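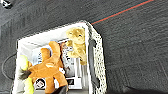
Category: Working Group Minutes > House Rules for Robots

Good practice for home and office robots, March meeting notes

Hi all, Sneha here, on minutes again because I sat closest to the outlet. Present were me, Bernd Fuchs, Seema Joshi and Bartosz Domański. Sunita Dixit dialed in at 2 and had to drop off before the food item, so Sunita, please read that bit!

Last meeting's notes: approved. Bernd wanted "arm" changed to "gripper" in two places and I've done it.

1. Soft items and bins
We went back over the draft rule for picking out of fabric bins. Seema's point (a good one, I thought) is that plush toys tangle. You get a long floppy limb lying over a teddy bear, with printed packaging underneath, and the gripper can close on more than it meant to. New wording: lift slowly, pause just clear of the rim, check for a second item, then carry on. Bartosz asked about the bin's strap handle. We agreed handles count as part of the bin and are never a pick target.

Cables on carpet took far too long. The rule now says any cable near a bin gets moved or taped down before a run starts. Bernd would like it to cover chair legs too. Parked.

2. Grip log
Bartosz went through the Jundach log: 215 picks, 156 of them with the pause step switched on. He doesn't want to draw anything from it until the rest are sorted by item type, and I'm with him on that.

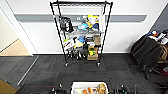 Page last changed: March, 8:02 a.m. (S. Maurya)

3. Shelves on casters
Wire shelving that rolls is in scope, we settled that much. Seema says lock the casters if they lock, and if they don't, put the unit against a wall and keep heavy boxes on the lowest shelf. Shoes can stay down there as well. I asked whether a bag with a handle on top is okay on an upper shelf and we said yes, handle facing out.

4. Food
Bread and pastries on a tray, two grippers working either side of it. Bernd wants separate finger covers for food and for everything else, and I honestly can't see an argument against it. Räsänen's draft says the same thing in much longer sentences. Sunita, shout if you disagree.

To do
Seema: rewrite section 8 with the caster wording
Bartosz: sort the log
Bernd: ask Bruma about finger covers
Me: send the bin rule to Mavden for comments

Next meeting is in April, same room, and Bartosz is chairing.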